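Hivville Community Board > Events > Charity night ride, October

willy_maes wrote:
Dear all, the route for the night ride is almost decided. We start at the Oltberg bus station and go to Nonodden and back, 72 km in total. The money is for the burn unit family house, same as last year. Entry is 28 dollars. Please tell me if you see a problem.

pylyp_a wrote:
Thank you Willy. I see one problem. 72 km in the dark is too long for many people who want to help. My wife would ride 30, but not this.

willy_maes wrote:
She can turn back at the Yeoh bakery. It is allowed, and she gets the same medal.

pylyp_a wrote:
To turn back is not the same feeling as to finish. I would prefer 2 routes, each with its own finish.

OlgaSokol wrote:
I do not agree with Pylyp. Two routes means twice the marshals, and last year we had trouble to fill one. If we reach 200 riders I will change my opinion.

ashok.pant wrote:
I can bring four marshals from my work. Also I started to collect the things for the start table: safety pins, route cards, tape.

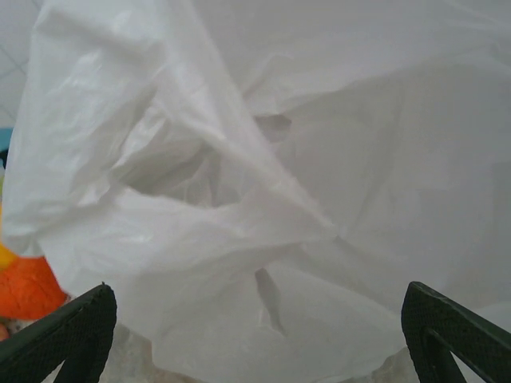 White plastic bag, close up.

OlgaSokol wrote:
Thank you Ashok. Please bring also the thick markers, because the thin ones are not readable at night. Four marshals is good, but the short route needs six.

willy_maes wrote:
I will ask Joris Michiels if his club can send the other two. Until he answers, the plan stays with one route.

pylyp_a wrote:
Fine for me, but please do not print the posters yet.

Comments (3)

Anneke: Is a front light enough or must I have also a rear one?

willy_maes: Both, please. It is in the rules.

Rider55: 28 dollars is much for a family of five. Is there a lower price for children?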